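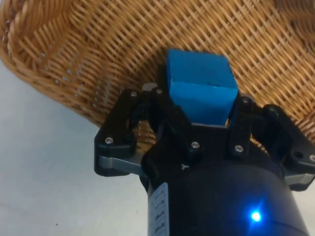

I have now sat through 12 budget rounds with robots in them, and I can tell you that the argument is always about the arm. Which arm, how long its reach is, whether the one from Skamach is worth the extra over the one from Toltard. It's a fun argument and I join in as loudly as anyone. But look where the work gets done. The block is between two black finger pads, and either side of it there's a run of levers, plates and little silver screws, and every one of those joints is a thing that can work loose on you in December when the supplier's gone home. On our spreadsheet all of that sits under "accessories". One line! Below the arm, below the software licence, and just above the stationery.

I'd like to move it up. Fingers and pads wear. Cables get tugged. If you buy an arm with a single gripper and no spares, you've bought something that will be off for a fortnight the first time it catches the edge of a table, and you'll be paying for the room, the electricity and the people the whole time it's off.

Siobhán Mac Suibhne, who ran purchasing at the last place I worked, used to make us fill in a sheet headed "What stops us?" before she'd sign for anything over a certain sum. I hated that sheet. I've since stolen it, and it's the best bit of paper I own. The first time I filled it in properly, for a small pick and place bench, I got 26 entries, and only 2 of them had anything to do with the arm itself. The rest were pads, leads, fixings, a spare power supply, that sort of thing (and one was the door code, which I still think is fair). 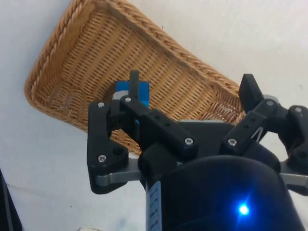

Blue block in the basket, fingers apart.

Then there's the cheap stuff, and I have a soft spot for the cheap stuff. Baskets, blocks, a cloth for the table. People feel silly putting a wicker basket on a capital request, so they leave it off and someone buys it out of their own pocket, and then when it splits they can't get the same one again and all your earlier results were with the old one. Buy three on day one. Put them on the form, with a price, and let finance laugh.

Malachy Ó Néill disagrees with me about this, and he's no fool, so I'll give him his due. His view is that small purchases should stay off the plan because every line on a plan gets questioned, and you can lose an hour defending a basket that you could have spent defending the arm. He's right about the hour. I've lost that hour! I just think it's a better hour than the one you spend in spring explaining why a very expensive machine is waiting on a part that costs less than lunch.
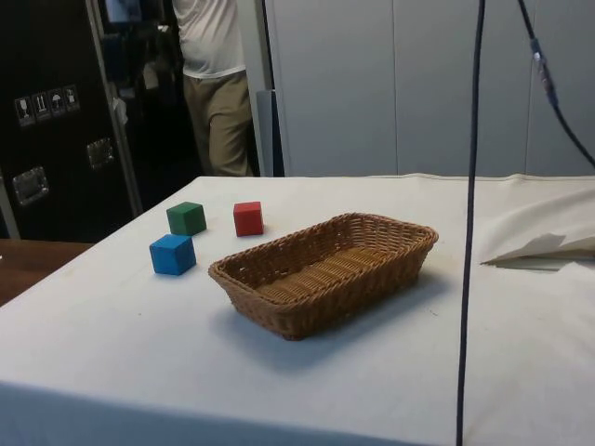
The other thing the plan never has in it is time. When we took on the Athumani bench, the quote gave us 28 days from order to running, and we wrote that straight into the plan as if it were a fact of nature. It covered delivery and bolting down. It didn't cover anybody learning to use the thing, or the days you spend moving the table a hand's width to the left and back again. Those days cost money too, they're just hidden in wages, where equipment budgets don't look.

So if you've got a form to fill in this year, my plea is to start at the fingertips and work backwards. Write down what touches the object, then what holds that, then what powers it, and leave the arm until the end. You may well find you can manage with the smaller arm. We did with Nevosano, and the difference paid for a second gripper and a shelf of bits with room to spare.
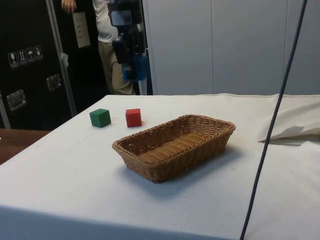

What I'd put on the form

Two grippers, the same model, ordered together. Pads by the box. Spare leads in the lengths you really use. Everything the robot is going to pick up or put things into, in threes. A month of somebody's wages for the settling in, written down as wages and argued for as wages. Then the arm, and by all means have the fun argument about it, but have it last.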